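I moved to Plorley in October with four suitcases and a bad knee, and the elevator in our building died that same night. Six floors, forty pounds of books in every case. I said some words the whole stairwell heard! 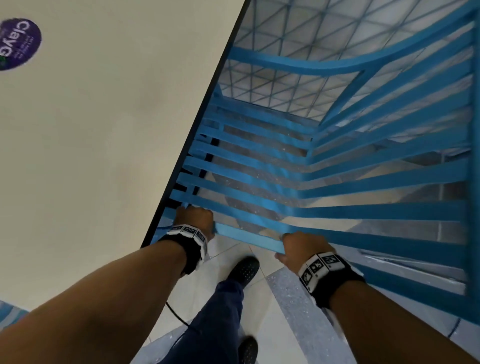 My grandmother swore that a building talks to anyone who waits on its stairs. So I stopped at the fourth landing to catch my breath - and to listen, I guess. I took hold of the blue railing, the lowest bar, with both hands, and felt it hum. Three short, one long. Then, from way down below, somebody hummed it back.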